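Projects > Household Tasks > Onlow > Progress report, April

Onlow: can a machine put the dishes away yet?

Dear friends at the Van den Broek fund,

Thank you, first of all, for your patience with us this spring, and for the kind note that came back with our last report (it is pinned up over the kettle). You asked for something a bit plainer this time, with fewer charts and more about where we really stand on kitchen chores. I'll do my best, though you know I tend to wander!

We chose crockery and bowls for this stretch because they sit right at the line between what machines do well and what they still do badly. A box on a shelf is more or less a solved matter. A plate lying flat on a counter is a different animal altogether, with a low rim and very little for two fingers to get under. Our recordings come from an ordinary home kitchen, worked with a hand-held gripper.

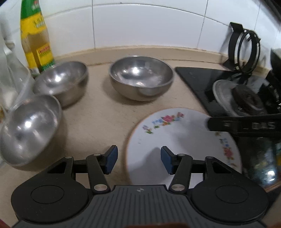
Fig. 1. Gripper open at the near edge of a flowered plate, with steel bowls on the counter.

Since the last report we have added 753 recordings to the set, which brings the plate and bowl work up to the level we promised you for this period. Each one is checked by a person before it goes into training, and I have to say the checking has eaten far more of our time than I budgeted for. We now set aside 2 hours every afternoon for it, and the backlog has finally stopped growing.

Bowls deserve a paragraph to themselves. Polished steel throws light in every direction, and the software that judges depth gets muddled by it, sometimes placing a rim well behind where it is. Nested bowls are worse again, with thin rims sitting close together, and the machine has to decide whether it wants one bowl or the pair. People settle that with a fingertip and never give it a thought. We have started labeling the rims by hand for this group, slow as it is, and the early tests on our bench arm are encouraging.
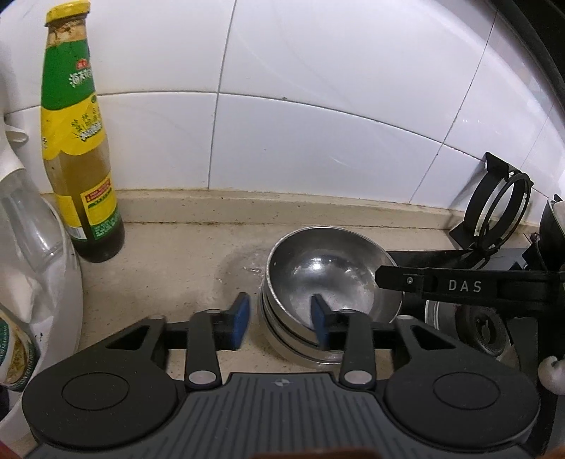
Could a household buy a machine today that clears and stacks its own dishes?
We don't believe so, at least for a kitchen nobody has arranged for it beforehand; the arms we have tested can manage single items when given time, but they still need a person close by.

Then there is everything else that lives on a counter. We had thought at the proposal stage of clearing each kitchen down to the pieces being handled, and I am so glad we dropped the idea. A towel over the edge, sauce bottles on a round tray, a lid propped in its rack: all of that is what a helper would meet on a working evening, and a system that has only ever seen bare counters gets lost very quickly. Wotix, who lend us the bench arm, felt the same when we talked it over with them.
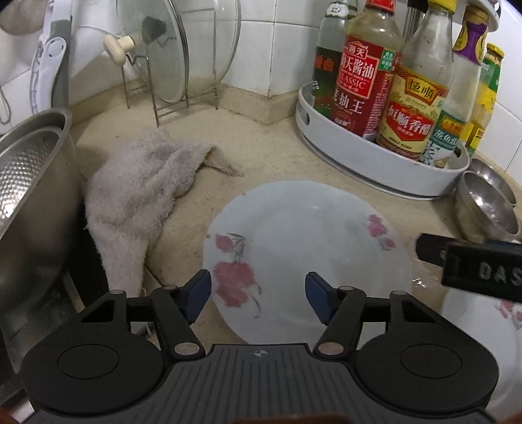
Page last changed: April, 4:15 p.m.

On the bench, the arm can now pick up a plate from a flat surface in most of our attempts if the plate is alone and well lit. Add neighbors and it slows down a great deal. Our longest routine so far has 5 steps, ending with the plate set in a rack, and it took us over 15 tries to get one clean run from start to finish. I'd rather you heard that from me now than be surprised at the visit.

Spending is in line with the plan, apart from storage, where we have moved a little money across from travel. The Kundodico labeling tool is paid up through the end of the grant.

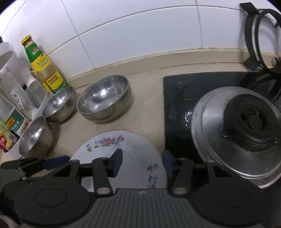
Fig. 2. Plate between the gripper's fingers, beside the gas stove top.

For the coming period we would like to stay with plates and bowls a while longer before moving on to cutlery, which the proposal had down for early summer. We would use the extra weeks for stacking and for shiny surfaces, and the cutlery recordings would follow straight after. If you are comfortable with that change, a short reply by email is all we need, and we will send the revised schedule along with the next set of accounts.

With warm thanks from all of us on the Onlow team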